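Home | Fleet | Workshop | Checklists | Contact

Clellden Motors, pre-sale inspection, used luxury sedans
Inspector: Hülya Çınar
Date: 2019-04-14
Stock no. 741

1. Tires and wheels
Tread even across all four. Left rear rim has curb damage, cosmetic only. Torque wheel bolts again after road test.
Result: pass

2. Brakes
Front pads near the wear limit. Replace both sides before the car goes on the lot. Discs within spec, light lip on outer edge. Fluid dark, flush at same visit.
Result: fail, recheck required 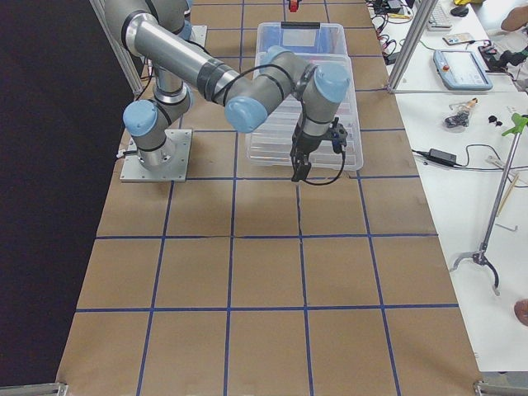 Parking brake holds on the ramp. No pull under braking at low speed.

3. Steering and suspension
Slight play in right outer tie rod end. Part ordered from Burnex, stock line 21. Alignment to be set once fitted. Rear bushings dry, no cracks.
Result: fail, recheck required

4. Lights and electrical
All exterior lamps work. Battery passed load test. Passenger window slow on the way up; clean and lubricate the channel, then retest.
Result: pass with comment

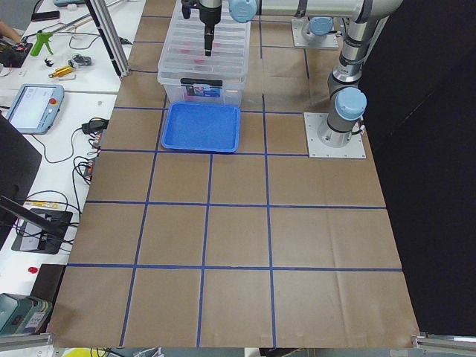 Dash warning lamps come on with ignition and go out after start. No stored codes.

5. Engine bay
Oil level correct. Light seep at valve cover gasket, no drip. Coolant hose clamp replaced. Belt shows fine cracks, advise change at next service.
Result: pass with comment

6. Seat belts and airbags
Belts lock and retract. Rear center buckle stiff.
Result: pass
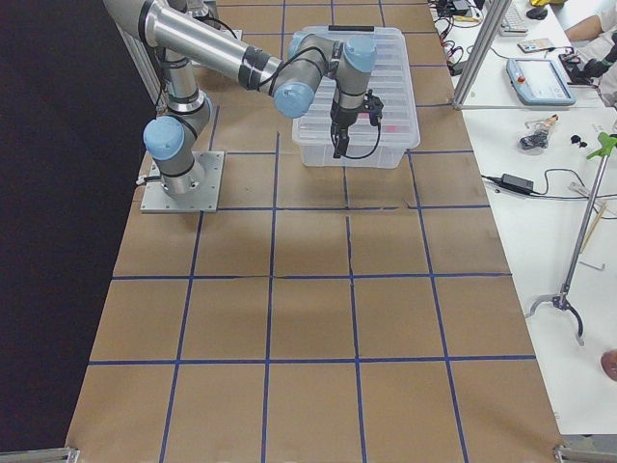 7. Road test
Distance 25 miles. Gearbox shifts clean hot and cold. Wind noise at driver's door, seal reseated.
Result: pass

Open items: 2 (brakes, tie rod end). Hold keys until both are signed off.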